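Fixing a hand-held gripper that loses its markers

If you have one of the Valtum hand-held grippers and your finger width readings suddenly jump about, please don't send it back just yet! Ours did exactly this in March, after 1653 good recordings, and we spent far too long blaming the software when the trouble was a loose finger plate.

First, switch everything off and keep your own fingers well clear of the jaws — they close harder than you'd think. Open the log and look for gaps in the marker readings. We found 262 of them, nearly all on one side.

Next, wipe both square markers with a dry cloth, then give each mounting plate a gentle wiggle. If one moves, take its screws out one at a time, clean them and put them back snugly (a small hand driver is plenty, and do resist the power one).

Now open the fingers wide over a clear bit of table, with something soft to pick up within reach, and check that the camera has both markers in view.

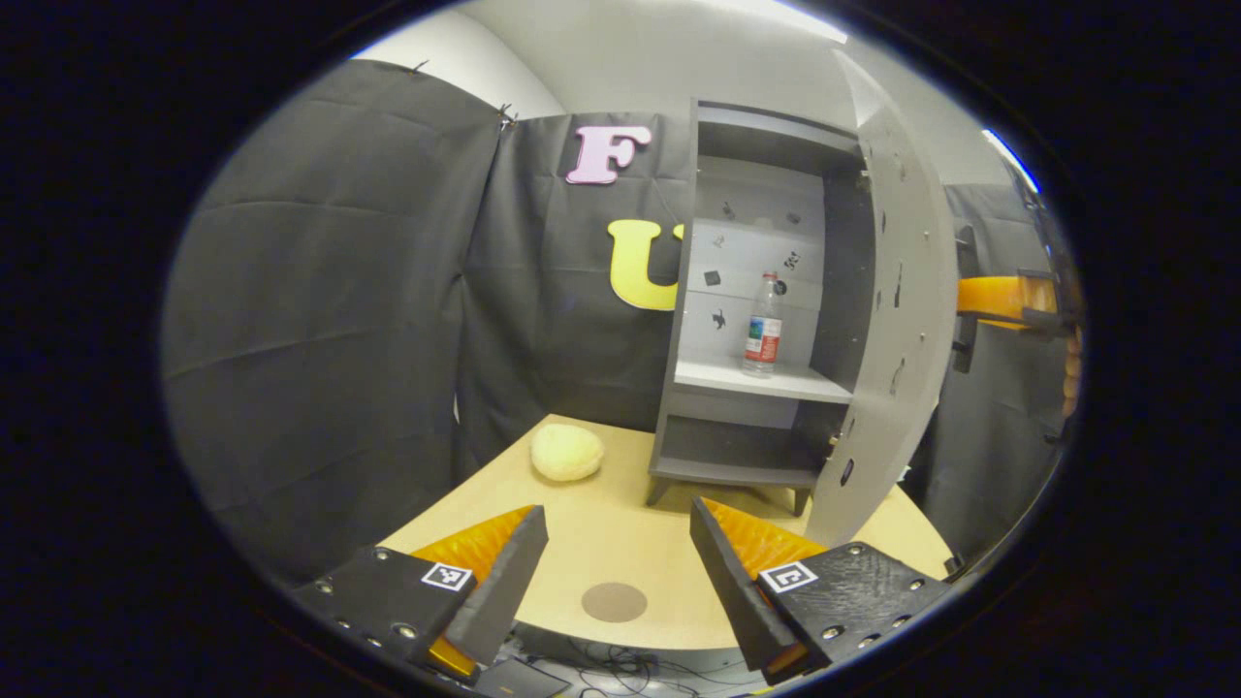 Fingers open, one marker on each plate, with the soft-looking pale yellow test piece further back on the table.

Close and open slowly 20 times and read the log again. If gaps still show up, swap the plate and repeat the test before you record anything you mean to keep.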